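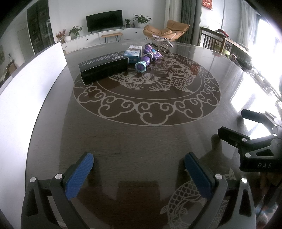

Anhang 1: Tischplatte mit dem Karpfen in der Mitte, Blick Richtung Fernseher

Betreff: Klebrige Stellen und Schleier auf glänzender Tischplatte
Status: gelöst
Gemeldet von: Fadwa Berrada
Bearbeitet von: Tadeusz Śliwiński, Kundendienst Ulport

Fadwa Berrada:
Hallo liebes Ulport-Team, ich hoffe, ihr könnt mir helfen! Seit September steht bei uns der große dunkle Holztisch mit den weißen Karpfen, Modell Te Moana, und ich liebe ihn wirklich sehr. Nur fühlt sich die Platte inzwischen klebrig an, vor allem am vorderen Rand, da wo auch der andere Karpfen sitzt. Wenn ich mit einem Tuch drübergehe, bleiben Schlieren (auf dem Foto sieht man höchstens, wie stark die Platte glänzt, das Klebrige muss man fühlen). Probiert habe ich bisher lauwarmes Wasser mit Spüli und danach die Möbelpolitur von Pundmont. Mit der Politur wurde es eher schlimmer. Kann es sein, dass sich der Lack auflöst? Und muss ich bei den weißen Linien aufpassen, also bei den Wolkenkringeln rundherum? Ich trau mich da kaum zu reiben.

Tadeusz Śliwiński:
Guten Tag Frau Berrada, das klingt nach Politurresten auf der Versiegelung. Die Zeichnung liegt bei diesem Modell unter dem Klarlack, da dürfen Sie normal wischen. Bitte 2 Esslöffel Neutralseife auf 3 Liter Wasser, weiches Tuch, gut auswringen, mit klarem Wasser nachwischen und sofort trocknen. Keine Politur mehr. Wie oft haben Sie die denn benutzt?

Fadwa Berrada:
Ähm, jede Woche – ich dachte, viel hilft viel. Hab jetzt alles abgeräumt und nach Ihrer Anleitung gewischt. In der Mitte ist es schon super, vorne klebt es noch ein bisschen.

Tadeusz Śliwiński:
Dann vorne einfach wiederholen, dazwischen einen Tag Pause.

Fadwa Berrada, 31. Januar 2020:
So, nach drei Durchgängen ist auch der vordere Rand glatt, und die Linien sind alle noch da! Das Ticket kann zu. Die Politur bekommt jetzt meine Schwester für ihre Kommode.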